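Thread: Audiobooks at bedtime – does it count as reading together?

Forum: Books and Reading with Children

Kumudini_S
Posted March 2, 2018

Hello all! I've been lurking for ages and finally have something to ask. My daughter is eight and we have always done a chapter a night, me reading, her supposedly lying still. Over the winter I lost my voice for the best part of a fortnight, so we borrowed an audiobook from the library, and she loved it. I mean LOVED it. She did all the voices at breakfast.

We've carried on since. I lie on the bed next to her and we both listen, and I get to hear the story properly instead of worrying whether my Scottish badger has gone Welsh again. We're on chapter 31 of a very long one about a lighthouse and I'm as keen as she is to know who took the oil.

My sister thinks it's a shame and that we've stopped reading together. I don't feel that we have, but it's been nagging at me. What do you all think?

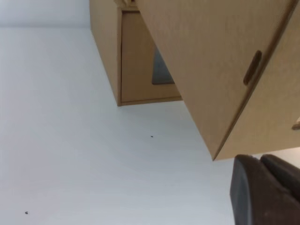 White surface, brown box.

Kumudini Sarkar

papertiger
Reply

Of course it counts! You're side by side, you're hearing the same story, you're talking about it over the toast. We did the whole of a pirate series that way on car journeys, and my two still quote it at each other as teenagers.

Inkwell_Jo
Reply

I'm going to be the grump. I love audiobooks and have 78 of them on my phone, but I don't think they do the same job at bedtime. When I read to my son he stops me every other page. What's a bailiff, why is she cross, would you have opened the door? With a recording he just lets it wash over him. It's lovely, but it's a different thing.

Kumudini_S
Reply

Jo, that's fair, and she did go quiet for the first few nights. Now she shouts "pause!" and sits up, and off we go for ten minutes on whether a lighthouse keeper could have a cat. So the questions came back, they just needed a button.

Decha P
Reply

Can I put in a word for doing both at once? We have the paperback open on the duvet while the recording plays, and my boy follows with his finger. He was a very reluctant reader in September and wouldn't look at anything without pictures on every page. Now he races ahead of the narrator and tells me what's coming, which is maddening and wonderful.

We started with Rulaneck, the one about the island that moves. It's only 120 pages, the chapters are short and the narrator doesn't gabble. I'd recommend it to anybody with a wriggler.

Decha Petchrat

papertiger
Reply

Oh, Rulaneck! The bit with the ferry bell! I had to read that chapter three times over because I kept welling up.
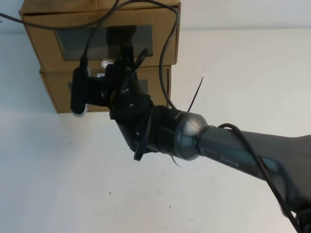 We tried the finger-following too and it worked for my younger one but drove the elder potty. She reads much faster than anyone can talk and kept turning the page early. In the end she lay on the floor with her own book and listened with half an ear – still came out knowing the plot better than I did.

mossybank
Reply

Not sure about book plus recording, to be frank. Mine found it felt like school, and bedtime is the one part of the day I won't let school into. Lights low, no book, just the voice. Or my voice, if I'm home.

Decha P
Reply

It could easily go that way, yes. I never asked him to follow, he picked the book up himself. If I'd suggested it he'd have been under the bed.

Inkwell_Jo
Reply

I'd have more patience with audiobooks if the narrators were better. We gave up on the Uniyal stories because the man did every single child as a squeaky mouse. I read them aloud myself afterwards and they're brilliant, really funny, especially the one with the goat in the post office.

mossybank
Reply

Jo, there's a newer recording of those with a different reader! Much warmer. Our library has it, but there was a queue when I looked.

Kumudini_S
Reply

Adding Uniyal and Rulaneck to the list, thank you! Has anyone tried Zakeo and the Winter Train? She saw the cover in the library and has talked about little else, but it looks enormous.

papertiger
Reply

Yes, and it's a treat, but slow to start. Give it until they reach the second station. We read it in print and I skipped a fair bit of the snow.

Inkwell_Jo
Reply

You skipped the snow?! The snow is the best part.

papertiger
Reply

There are 80 pages of snow, Jo.

Kumudini_S
Reply

Right, I'm sold, snow and all. We've agreed that I'll read Zakeo aloud myself, two nights on and then a night of listening to something else, so my sister can relax and so can my voice. She has asked for the Scottish badger to make an appearance. I've told her there are no badgers on the train and she says I can put one in.

Decha P
Reply

Put one in! And do come back and tell us who took the oil.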